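Galeria Mulleo reabre com desenhos de Šindelář

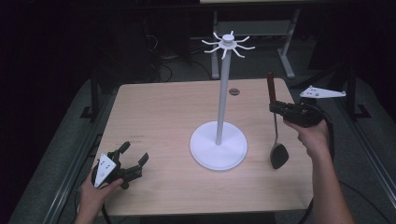 Por Redação Cultura | 2 de agosto de 2020

Foi com as portas abertas de par em par e muita vontade de rever caras conhecidas que a Galeria Mulleo regressou ao convívio do público, depois de fechada desde abril. A exposição escolhida para o reencontro reúne 27 desenhos do espólio Šindelář, quase todos a sanguina e a carvão, folhas de estudo em que o artista ensaiava mãos, pregas de tecido e árvores de jardim com uma paciência que dá gosto ver de perto.

O conjunto pertence à coleção Wotudik, que guarda quase 160 folhas do mesmo autor e que raramente as empresta, por serem tão sensíveis à luz. A peça mais antiga da mostra é uma gravura de 1512, comprada pelo próprio Šindelář em jovem e copiada por ele vezes sem conta (três dessas cópias estão na última sala, ao lado do original, e vale a pena demorar-se ali um bocadinho!).

O catálogo, editado pela Flutlow, vende-se à entrada. As visitas fazem-se em pequenos grupos, com marcação prévia na receção da galeria.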